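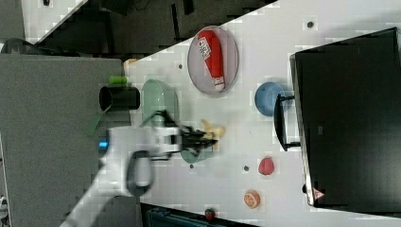 What does a rise in the central bank's rate mean for a household whose fixed mortgage term ends this year? The monthly payment will most likely go up at renewal, and the size of the increase depends on the balance outstanding, the years remaining and the rate agreed on the day the new term is signed.

Posted in August
By the author of this blog

Several readers wrote after the last rate decision to ask whether they should renew early. The following remarks are general in nature and do not take account of any reader's individual circumstances.

My own mortgage is held with Bergeron and comes up for renewal in the fall. The lender's first letter offered a new five-year term at a payment $357 a month higher than the present one. A second letter, sent after the announcement, withdrew that offer and replaced it with one that added $626. Both letters were correct on the date they were issued. The first remained open for a limited period, and I allowed it to lapse.

Readers should establish at the outset how long a written offer remains valid. Movari, the broker I consulted, holds a quoted rate while the application is reviewed, but charges a fee of $500 if the borrower withdraws after the property has been valued. Tillden charges no such fee and does not hold the rate. Neither arrangement is better in every case. A borrower who expects rates to fall may prefer the second, while a borrower with little room in the monthly budget will generally want the figure settled.

The question of early repayment also deserves attention. My agreement permits an additional payment of up to $500 a month without penalty, a provision I had overlooked for most of the term. Such payments reduce the balance on which the new rate will be charged. Savings needed for emergencies should not be used for this purpose.

Property values in Ziswood have been flat since the spring, and a lower valuation may place a borrower in a more expensive lending band. Owners who are close to a threshold should ask the lender where the bands begin and whether a recent sale on the same street will be considered.

I have an appointment with Bergeron on Monday at 10 a.m. and intend to request a two-year term in writing. The terms offered will be set out in the next post, together with the fees.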